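Constitution d'un jeu de démonstrations pour la manipulation de textiles
Rapport de projet, semestre 2
Auteur : Gervasio Cáceres
Remis le 4 mai 2026

1. Objet

Le projet Rinder porte sur l'apprentissage par imitation de gestes simples sur du linge : saisir, soulever, déplacer, déposer. Le présent rapport couvre uniquement la collecte des démonstrations et leur tri. L'entraînement de la politique de commande fait l'objet d'un rapport séparé.

2. Matériel et lieux

Les démonstrations sont enregistrées avec une pince tenue à la main, équipée d'une caméra solidaire de la poignée. L'opérateur exécute le geste directement, sans bras robotisé. La trajectoire est reconstruite hors ligne à partir des images et de la centrale inertielle, avec le logiciel Praltano.

Les prises ont été réparties entre 5 chambres de la résidence Valdebenito. Le choix de pièces habitées, laissées en l'état, vise à faire varier l'arrière-plan, l'éclairage et la nature des surfaces d'appui.

3. Protocole

Un épisode commence pince ouverte, au-dessus du textile, et se termine pince ouverte après la dépose. L'opérateur marque un arrêt bref après la fermeture des doigts, ce qui facilite la segmentation automatique. La position initiale du tissu est modifiée entre deux épisodes. L'objectif fixé au départ était de 300 épisodes.

Chaque épisode reçoit trois étiquettes : type de textile, type de support, issue du geste. L'étiquetage est fait à la main après chaque session. Les cas ambigus (tissu saisi par un seul pli, glissement partiel) sont relus une seconde fois.

4. Tri des épisodes

Sur les 300 épisodes enregistrés, 162 ont été conservés. Les motifs de rejet, par ordre de fréquence, sont les suivants :
perte de suivi lors de la reconstruction ;
fermeture des doigts à côté du tissu ;
absence d'arrêt après la saisie ;
fichier incomplet.

La perte de suivi touche surtout les épisodes où le textile occupe une grande partie du champ. Les vitrages sombres posent un second problème : les reflets se déplacent avec la caméra et fournissent de faux points d'intérêt. Un masque manuel a été appliqué sur ces zones, avec un gain limité.

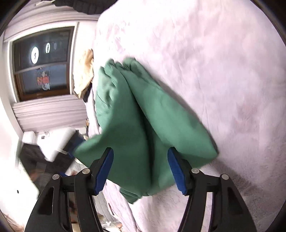

Figure 1. Tissu vert maintenu entre les deux patins bleus de la pince, au-dessus d'une couverture blanche à poils longs.

Les supports pelucheux ont été conservés dans le jeu malgré leur faible contraste. Leur texture offre peu de repères stables, et la limite entre le support et un textile clair devient difficile à annoter. Pour un tissu de couleur franchement différente, l'annotation ne pose pas de difficulté particulière.

5. Limites et suite

Le jeu reste déséquilibré. Les petites pièces de tissu y dominent et les vêtements à manches sont presque absents. Un seul opérateur a réalisé toutes les prises, ce qui introduit un biais dans la vitesse d'approche et l'orientation du poignet. Une nouvelle campagne est prévue en mai avec 2 opérateurs et le format d'export Jeveritz, qui conserve l'ouverture de la pince à chaque image.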